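How Things Get Their Color

Look at the things near you. A pencil may be yellow, a cup may be green, and your shirt may have three colors in it. Most of these things did not start out that way. Somebody picked the color, and somebody else had to put it there.

People have been coloring things for a very long time. Long before there were factories, they painted on cave walls with colored earth. They ground it into powder and mixed it with water or fat. The powder is called a pigment. Pigments are still used today, and you own a lot of things that have them.

Pigments and dyes

There are two main kinds of coloring, pigments and dyes.

A pigment is made of tiny solid bits. The bits do not melt away in water. If you stir them into a jar of water and leave it alone, many of them will slowly sink to the bottom. Paint has pigment in it. So do crayons and chalk.

A dye is different. It breaks up so completely in water that you can't see any bits at all. The water just turns red or blue or whatever the dye is. Food coloring is a dye, and so is the color that comes out of a tea bag. Dyes are good for cloth, since they can soak right into the threads.

Color on the outside

One way to color a thing is to cover it. A painted fence is brown or gray wood on the inside with a thin coat of paint on the outside. If you scratch it, the wood shows.

Paint has three main parts. There is the pigment, which gives the color. There is a binder, which is a kind of glue that holds the bits of pigment together and sticks them to the fence. And there is a liquid that makes it all runny enough to brush on. When paint dries, the liquid goes off into the air and the pigment and binder stay behind.

Cars are painted in several coats. The last coat is usually clear, and it protects the color under it from rain, sun and small scratches.

Color all the way through

Many plastic things are not painted at all. Their color goes all the way through. Buckets, building blocks and combs are often made like this.

Plastic often comes to a factory as small pellets, a bit like grains of rice. Many of the pellets have no color or are a milky white. The workers add a smaller amount of other pellets that are packed with pigment. These go into a machine that heats everything until it is soft and mixes it well. Then the soft plastic is pushed into a mold, which is a hollow metal shape. It cools, gets hard, and comes out as a bucket or the shell of a computer mouse.

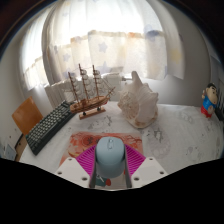

Because the pigment is mixed in, a scratch on a blue bucket usually shows more blue. That is useful for things that get bumped and rubbed every day.

It doesn't take much pigment to do this. Dilruba Debnath mixes colors at a plastics workshop called Grulivard, and she told us that a pale color needs very little. For one batch of light green flowerpots she used 200 pounds of plain pellets and only 2 pounds of colored ones. Dark colors need more. White is harder than people think, she said, and the workshop tests every batch of it under a lamp before any pots are made.

How cloth is dyed

Cloth can be dyed when it is already woven, or the thread can be dyed first. Striped and checked shirts are often made from thread that was dyed first, and the stripes are made by weaving different threads side by side.

Long ago all dyes came from nature. Blue came from the leaves of the indigo plant, and red came from the roots of a plant called madder. Yellow came from onion skins and many kinds of flowers. Purple was the hardest to get. In some places it was made from sea snails, and it took so many snails that mostly rich people wore it.

Then in 1856 a teenage student in London was trying to make a medicine. He got a dark sludge, and when he cleaned up the sludge he found that it made silk purple. It was one of the first dyes made by chemistry, and soon there were many more. Purple clothes got much cheaper after that.

Pale colors and dark colors

You can make a pale color from a strong one by adding white. Blue and white make light blue. Red and white make pink. If you add black you get a darker color, called a shade. The pale ones are called tints.
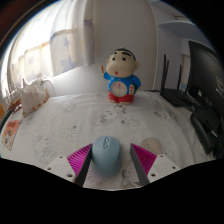

Why does a color look different in the evening?

You see a thing because light bounces off it and into your eyes. At midday the light outdoors has all the colors in it. Evening light and many lamps have more yellow and orange and less blue, so there is less blue light to bounce back to you. A light blue thing can then look gray. The thing has not changed, only the light that is shining on it. When there is hardly any light, your eyes can't tell colors apart well, and nearly everything looks gray.

Keeping colors the same

Say a factory makes lids in one building and boxes in another. The lids and boxes have to match. It is not enough to say "make them blue," as there are a great many blues.

So factories use numbers. They keep a set of small color samples, and each one has its own number. At the Grirdale paint store, where Vasilică Onu works, there is a wall with 185 paint cards on it, and more in the drawers. The bluest card on the wall is number 2834. If a customer paints half a bedroom and runs out, Mr. Onu looks up the number on the lid of the can and mixes the same paint again.

He also has a machine that shines light on a thing and measures what bounces back. People bring in pillows, toys – once a piece of an old door – and the machine helps him find a paint that is close.

Why colors fade

Sunlight is hard on color. It can break dyes and some pigments apart, a little at a time. A poster in a sunny window will be paler after a few summers. Red and yellow inks often go first, so an old poster can end up looking mostly blue. Washing can also take color out of clothes. Cold water and turning your clothes inside out both help.

Try it yourself

You need an onion, a piece of white cotton cloth, an old pot and a grown-up to help with the stove.

Peel the dry brown skins off the onion. More skins make a stronger color, so save them up for a while if you can. Put them in the pot with water and let a grown-up boil them until the water is dark orange. Let it cool. Take out the skins, put in the wet cloth, and leave it overnight.

In the morning rinse the cloth in cold water and hang it up. It should be yellow or tan. Tie a few rubber bands tightly around the cloth before you start if you want white rings in it.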